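Petition threshold at Farndale – is this even allowed under the Bill of Rights?

Forum: Law, history and the constitution

tanneryrow
July 25, 2023

Right, quick one before I go out. Farndale council has changed its petition rules. Used to be you sent one in, it got read out, end of. Now you need 450 names before it goes anywhere near a meeting, all with full addresses, all inside the district. Ours is about the footpath at Wotley and we've got plenty of names but half of them are Skorby people who walk it every day and apparently don't count.

My question is the 1689 Bill of Rights. It says it is the right of the subjects to petition. Doesn't say "the right of 450 subjects". So how can a district council just put a number on it?? Surely an Act of Parliament beats a standing order.

Going to raise it at the next meeting, want to have the wording straight.

mossyledger

Have you read the rest of the sentence? "to petition the King". It's the Crown it's talking about, and what it bans is locking people up or prosecuting them for it. Seven bishops got put on trial in 1688 over a petition, that's the background. Farndale isn't prosecuting you. It's declining to have a debate.

tanneryrow

Yes I've read it. King meant government though. They didn't have district councils.

mossyledger

They had boroughs, vestries and quarter sessions. Plenty of local government. If they'd wanted to put them in they could have.

halfcrown_again

Bit harsh. Petitioning quarter sessions was completely normal by then, people did it for poor relief, for bridges, to get alehouses shut or kept open. Didn't need writing down. The bill was a list of grievances about one particular king so of course it talks about the King. Doesn't follow there was no right anywhere else.

Agree with you on the result tho. A right to petition was never a right to get an answer. You hand the thing in. They can put it in a drawer.

tanneryrow

So what's the point of it

halfcrown_again

The point was not going to prison. Which was quite a big point.

osierbed

Worth knowing there was a number, and for a very long time. Tumultuous Petitioning Act 1661. No more than twenty signatures on a petition to King or Parliament for altering matters in church or state, unless you had 3 or more justices of the county to approve it first, or the grand jury. And no more than ten people to carry it in. So the old law worried about too MANY names and Farndale worries about too few. Stayed on the books until the Public Order Act 1986 finally repealed it.

There was an argument in the 18th century about whether the Bill of Rights had killed it off. Judges said no.

mossyledger

Exactly my point. Parliament could limit it before and after 1689 and nobody with a wig on thought that was a contradiction.

greygate

Different angle. Forget 1689, look at the council's own constitution (they've all got one, dull pdf, usually about 300 clicks into the website). The 2009 Local Democracy Act made every council have a petition scheme. Then the Localism Act 2011 scrapped the duty. So since then they can have a scheme, or not, or any scheme they fancy more or less. But if they've got one they ought to follow it, and they ought to change it properly. Was the new number voted through at full council? Or did an officer just put it on the form?

That's where I'd be looking. Much more use to you than the bishops.

tanneryrow

Don't know. The form changed in February, that's all I can tell you. Will look for minutes.

Also the form says people who "live, work or study" in the district in one bit and "residents" in another. That's got to be worth something.

greygate

THAT is worth something. Screenshot both, today. These pages have a way of getting tidied up once somebody asks.

copperbeech

Been through something like this. Parish not district, years back, our lot wanted the burial ground gates left open later and the parish simply "noted" it. Never mind thresholds, no threshold at all, they just noted it. We had the signature sheets out on every stall going that summer, WI, the flower club, the school fete, and all of it ended up as one line in the minutes.

What did work was not a petition at all. Any elector can turn up in public question time if the council has it. We had 14 people each ask a short question, all different, and they had to minute every one of them. Got the gates in the end. So my advise is don't hang it all on the paper.

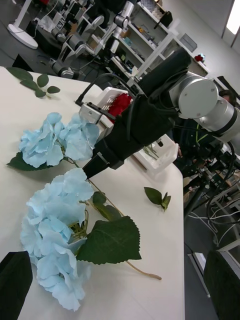 brackenfoot: fourteen questions would never get past our chair, public time at Farndale is quarter of an hour for everyone put together and they want them in writing beforehand. Also I don't agree the paper is worthless. A petition is a record. You can wave it at the ombudsman, at the county, at the MP, and the county is who deals with rights of way in the first place. Why is this even going to Farndale?

tanneryrow

Because Farndale owns the field.

brackenfoot

Ah. Then you've got two things muddled up. If the path is on the definitive map it doesn't matter who owns the field, they can't close it without an order, and then you get a statutory right to object. A real one. One person is enough, no threshold. If it's not on the map you want to be collecting user evidence forms and not signatures. And your Skorby people count for that, doesn't matter a bit where they live, it's whether they walked it.

tanneryrow

Not on the map. Old "permissive" sign at one end, nothing at the Skorby end.

brackenfoot

Hm. Permissive sign is bad news, how long has it been up? Find out. Twenty years use as of right is what you need and a sign like that can stop the clock. But if people were walking it for twenty years before the sign went up you may still be ok.

halfcrown_again

This is going well off the constitution now but it's better advice than anything I said.

osierbed

It IS the constitution. It's the bit people actually use.

mossyledger

No it's highways law. Words mean things.

And can I just say to the OP, please don't stand up and read the Bill of Rights at them. Seen it done at another council and the clerk had clearly heard it before, the legal officer had a reply typed up ready. It gets you put in a box with the freemen on the land crowd and then they stop listening to the decent point you had about the form. Which is a decent point.

tanneryrow

Bit patronising. I still think there's a principle in it. If you can set it at 450 you can set it at 45,000 and then there's no right left is there.

mossyledger

Then it would be irrational and you could challenge it on that. Ordinary judicial review. Costs a fortune, mind.

halfcrown_again

On principle I'm half with tanneryrow. The Bill of Rights does still get cited in proper courts, article 9 especially (parliamentary privilege), so it's not a museum piece. But article 5 has hardly been touched. If you want something a judge would recognise now, article 10 and 11 of the Convention, expression and assembly. Even there I think you'd lose. Nobody is stopping you saying it.

Anyone got the Paulík book btw? The one on petitioning in the northern counties. Had a good chapter on who got refused and why. Lent mine out and never saw it again.

osierbed

Got it somewhere. Boxes. Will look. From memory the commonest reason for refusal was rude language, then wrong court. Not numbers.

greygate

tanneryrow any luck with the minutes?

tanneryrow

Yes, sort of. Found the constitution, found the petitions page in it. It says 3 different things. Main text says "a significant number", the appendix still has the OLD wording with no number, and the form has 450. Can't find any vote anywhere. Gone back through full council to last summer and nothing.

greygate

Right. So email the monitoring officer (every council has to have one, it'll be on the site). Ask one thing only – on what date and at what meeting was the figure adopted. Nothing about the path, nothing about 1689. Ask for the report that went with it. If they don't answer put it in as FOI, they get twenty working days.

brackenfoot

And get the evidence forms going in the meantime, don't wait for that. County website has them. Oldest walkers first.

tanneryrow

Ok. Doing both. Email sent just now, kept it to two lines and did NOT mention the bishops.

Will still bring the petition. Somebody can carry it in with me, fewer than ten of us, keep it legal for osierbed.

osierbed

Repealed in 86! Bring as many as you like.

copperbeech

Check the room size first. Ours only sat a dozen and they used that on us as well.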